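December, posted 9:40 pm
by Jasmina Kadrić

Search this diary Search

Well, I did it. I sat in a folding chair in the back room of the driving school with two other adults and a whole row of 16-year-olds, and I took the first night of the winter class. I'm the oldest one by a mile! The girl next to me asked if I was somebody's mom, and I am, but that isn't why I was there.

I've had my license since forever. What I don't have is any nerve on ice, and after last winter's slide down Lazarević Hill (no damage, just me and the mailbox staring at each other) I promised I'd do something about it. So when the Drilero school put up a flyer for a cold weather course, $380 for the whole thing, I signed up before I could talk myself out of it.

Our teacher is Wanpen Nakpan and I like her so much already. She talks fast and she doesn't scare people for fun. Tonight was all about looking. Look where you want the car to go, she kept saying, and then she made us walk a taped line on the floor while staring at the wall off to one side. Every one of us drifted. I went straight into the coat rack.

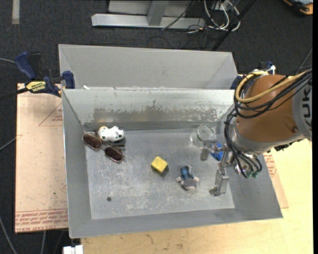 Then we did following distance, and I was a little ashamed. I've been leaving two car lengths and feeling pretty generous. She wants us counting seconds off a sign or a pole, and she wants a lot more of them when the road is slick. I tried it on the drive home and people kept pulling into my gap, which drove me nuts, but I backed off and started counting again. Took me an extra few minutes to get to Treltine Road. Fine.

The kids were great, by the way. One boy wanted to know if all-wheel drive helps you stop, and I was so glad he asked because I've been believing that my entire adult life. (It doesn't. It helps you get going.) I wrote it down and underlined it.

Next time we go out on the lot behind the old Wurnura warehouse, where they wet down a big patch and let you skid on purpose. I have to stomp on the brake and feel the pedal shudder and keep my foot down anyway. My stomach flipped just hearing about it. I've felt that shudder once and I let right up, like you'd pull your hand off a stove.

To do before then: tire pressure, new wiper blades, washer fluid (the blue stuff froze on me last week, so the good kind this time). Also the car is due for an oil change, I'm 593 miles past the sticker and I've been pretending the sticker isn't there. The shop used to say every 3,000 and now they say longer, and I've lost track of who's right, so I'm going to read the manual like a grown-up.

My son thinks all this is hilarious. He gets his permit in spring and I told him he's taking the same class, so he can laugh now. He stopped laughing and asked if there'd be snacks. There were, pretzels mostly.

Bed. I've got the early shift and the forecast says freezing drizzle by six.

4 comments
11 shares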